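Marble look mat under a cutting board, yes or no
Kitchen Surfaces & Counters > Prep and boards

vitalii_o
Moved my prep spot onto a slotted aluminum table and want something wipeable over the slots. Crumbs go down in there and stay. Thinking one long marble print sheet down the middle, board on top. Opinions? Has to be something I can wash, not a tablecloth.

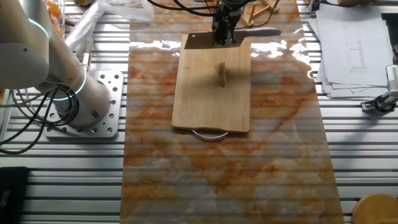
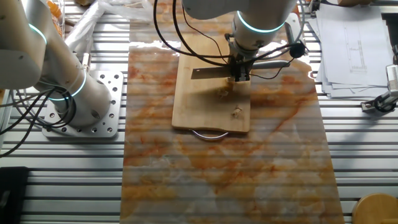 same wood board w/ the metal handle and the orange/rust marble sheet in both, ruler is only in the second

homa_sadeghi
Sheet is nice looking but its so shiny. I had a glossy one from Plotent and the overhead lights drove me nuts. Get matte if they make it.

statwood_fan
Glossy wipes easier tho. Matte holds onto beet juice forever, ask me how I know

homa_sadeghi
Mine never stained and I do beets every week in February. Different brand maybe.

gmessina
Bigger issue, you can see the ridges through it. Thin sheet on a slotted top = no support between the slots. Put anything heavy and narrow on it and it dents. I'd want a flat panel under there first, then the sheet.

vitalii_o
Hadn't thought of the panel. Would it slide around?

gmessina
Not if you stick shelf liner under it. The grippy kind, not the foam.

Hoi-yan W
Disagree w/ Gualtiero, a board spreads the load. I chop on a Leung sheet over wire shelving, 2 years, zero dents. Don't over think it. What I would worry about is the handle. Bent metal handle lying on a soft sheet, every time you shove the board it could drag. Mine left gray lines on a white sheet, took baking soda to get off.

statwood_fan
+1 on the handle. Pretty for hanging up, pain for chopping. Mine catches on my apron too

Saulius J.
I like the handle. Hang the board when its done, dries both sides. Just lift it insted of shoving.

Also second pic, there's dark smudges near the middle of the board. If yours has the same, deal with that before you spend on a mat. Coarse salt, half a lemon, rinse, stand it on edge overnight. Then sand if it's still there. I go 120 grit, wipe down, let it dry, mineral oil. Done.

homa_sadeghi
120 is too rough to finish on! feels furry after the first wash. Go finer after.

Saulius J.
For a work board? Never bothered. Mine isnt furry.

Hoi-yan W
Its furry, Saulius

vitalii_o
lol ok. And the ruler, anybody keep one by the board? I like even pieces for soup, roast potatoes etc

gmessina
Yes, steel one. Used to eyeball it and half the tray burned. Now I cut the first piece to size and match the rest to it. Keep it separate from the garage one obviously

statwood_fan
overkill. use your knuckle

vitalii_o
Going with panel + sheet I think. Oltow has the long sheets for 10 bucks, glossy only. Any reason not to?

Hoi-yan W
Edges curl on those. Roll it backwards overnight first

homa_sadeghi
and wait for the matte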